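Lemovdale Countertop Care: Frequently Asked Questions
Last updated 2/23/23

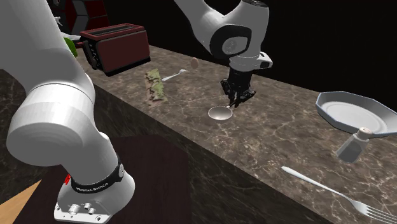 Chia-hao Ho writes that the care sheet in the welcome packet says to seal every stone counter once a year, while the Pakside office told him it was not needed, and asks which one residents should follow.

Please follow the office. The care sheet was printed before the Pakside units were refitted and will be replaced.

Which units have natural stone?
Units 426 and 927 have marble. All other Pakside units have a manufactured surface that does not require sealing.

What may I use for daily cleaning?
Warm water, a soft cloth and a small amount of dish soap. Vinegar, lemon juice and scouring powder are not permitted on marble.

How do I report a stain or chip?
Submit Form 1118 at the Seixas Street office or leave it in the drop box. Requests are answered within 3 business days.

Will I be charged for repairs?
Normal wear is covered by the lease. Burns, deep cuts and cracks caused by heavy objects are billed to the resident at cost.

May I hire my own contractor?
Residents must obtain written approval first. Stemley carries out all polishing and sealing in the building.

Is the office open over the holidays?
The office closes for the last week of December. Forms left in the drop box during that week are dated the day the office reopens.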